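March, a little before six in the morning

I couldn't sleep, so I got up and made coffee and thought I'd write down where we are with the Rastley line while it's still straight in my head. The old deed calls for 530 feet from the iron pin at James Road to a stone by the creek, and the stone sits 6 feet past that. I spent most of yesterday on my knees in wet leaves over those 6 feet, and my back is letting me know it.
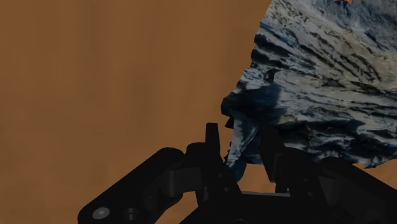 So which one do I hold, the stone or the distance? I hold the stone, as long as I can satisfy myself it's the same one the deed was talking about, and after yesterday I very nearly am.

The fence is another matter. It wanders off to the east for the last 100 feet or so it seems when you walk it, and both families have mowed up to it for 40 years - long enough that neither side remembers who set the posts. I told them over the tailgate that I can show the fence on the plat and say what I found, but I can't hand anybody title. They took it kindly, and I was sent home with a jar of pickled beets.

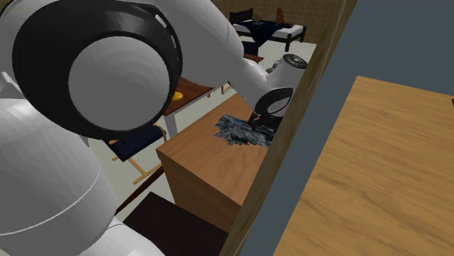
Robot arm and dark cloth, on top of the cabinet.

I've still got to drive over to Geton and go through the road books, which I've been putting off all month (the heat in that records room is something awful, and the parking is worse). If James Road was ever moved, my pin may not be where the first surveyor thought it was, and then all my nice arithmetic goes out the window. The Valusel plat from next door might help too, if I can find the page.

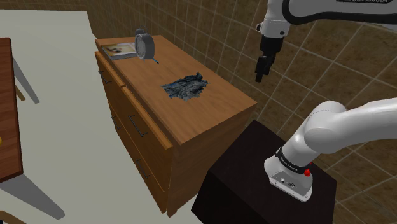

Chest of drawers, thin book or magazine at the back corner.

Coffee's gone cold now and the birds have started up. I'll take the long tape along as well as the instrument, and dry socks this time. Must remember to return the beet jar.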